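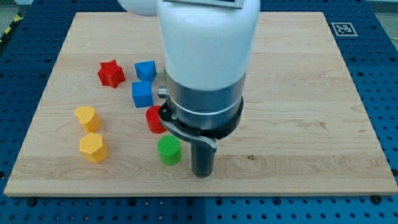

Blocks and Board: Gallery

The Lullora set is a group of small colored shape blocks used on a flat rectangular board. This page collects notes on the board, the table under it and the way the blocks are laid out, stored and checked. Notes and captions are by Siham Abdel Rahman. Board work is by Ottavio D'Amico. Captions follow the order of a normal work session, from bare board to packed box.

1. Board, top face
Light wood planks, glued edge to edge, grain running the long way. The color is uneven from plank to plank and has been left that way. No stain is used.

2. Board, front edge
The edge reads lighter than the top under the ceiling lights. Corners are square. The front edge is sanded by hand at 300 grit after the top is finished.

3. Knot near the front
A small dark knot, sound and level with the surface. It was checked with a straightedge and left unfilled. It also serves as the mark for which way round the board goes on the table.

4. Board, underside
Pencil marks from the glue-up are still on it. An earlier board from Pranier had a felt backing, which let the board creep when blocks were slid across it. The current one sits bare on the table.

5. Table surface
Blue top with a regular grid of round holes. The board is smaller than the table, so a margin of blue stays open on all sides. Loose blocks are not parked in the margin. The smaller ones can tip into a hole and chip an edge.

6. Bolt heads
Small, black, low. They should be wiped along with the table, as sawdust collects around them. Check that the board is flat on the table and not riding up on a bolt head before any layout starts.

Layouts

7. Scatter, left half
Blocks spread over the left half of the board, right half clear. This is the usual starting layout. Spacing is by eye, with no two blocks touching.

8. Scatter, full board
Same blocks, wider spacing. It takes longer to reset, and blocks near the far edge are harder to see at a low angle. Used less often since March.

9. Single row
Blocks lined up along the grain. The darker streaks in the wood make a fair guide line, although they wander toward the right end and should not be trusted for measuring.

10. Tight group
Blocks pushed together with a 6 inch rule. Colors next to each other are mixed on purpose. Like colors side by side are hard to separate in a small photo.

11. Shadow test
One lamp, set low. Shadows run long across the grain and hide the bottom edges of the blocks. A second lamp on the other side fixed most of this. Espinoza clamp lamps, both on the lowest setting.

12. Shadow test, overhead
Shadows are short and the block outlines are clean. Grain contrast drops, and the board looks flatter than it is. Preferred for the catalog pictures.

Care and storage

13. Wiping down
Dry cotton cloth, with the grain. A damp cloth raised the grain on a test piece and the surface had to be sanded again. Blocks come off the board first.

14. Scratch, close view
Shallow, across the grain, 3 inches long. It was left by a block dragged with grit under it. It has been sanded out on the current board but is shown for reference.

15. Checking the blocks
Faces and corners are looked over one block at a time. A block with a chipped corner goes to the repair tray, because it no longer sits the same way twice.

16. Storage box
A Nollari box with a flat lid. Blocks go in a single layer on a folded cloth. Stacked blocks rub, and the color wears first at the corners.

17. Board in the rack
Upright, long edge down, with air on both faces. The room is kept near 55 percent humidity. One board left flat on a shelf through December cupped by over 1/16 inch and was cut up for test pieces.

18. Label
Set name, board letter, month of last sanding. Written in pencil on masking tape and stuck to the underside, near the back edge. Tape on the top face lifted a little of the finish on board A.

Larger files of all captioned views are kept with the workshop notes. Requests for the board drawing go to Ottavio D'Amico - please give the board letter, as the plank widths differ between A and B.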